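I drove up to Priltdale in August for the open day at Werkelell, the little shop that rebuilds upright pianos and, on the side, runs a jazz listening room upstairs. I'd been meaning to go for ages, and wow, I should have gone sooner!

The workshop floor smells like glue and felt. They had a Briralex upright with its front off, serial number ending in 1410, and you could poke the hammers yourself (gently, they asked twice). I played the only blues I know, in F, badly, and got a very kind nod from a man holding a tuning lever.

Upstairs was the best part. Over 100 records were laid out in crates, mostly piano trios, and at 2 a quartet played a long set of standards and a slow thing called "Li" that I'm still humming. The banjo player sat in for one number, which I did not see coming, and the room loved it. Bass was a bit boomy near the stairs, so grab a seat by the windows if you go.

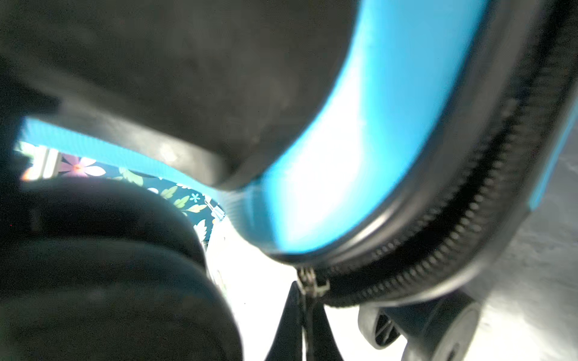
*Blue trim and black zipper, close up.*

Parking is on the hill behind the shop and fills up early. Coffee was 13 steps down in the basement, my knees can confirm, and the lemon cake was gone by three. Next time I'm bringing cash for the record crates.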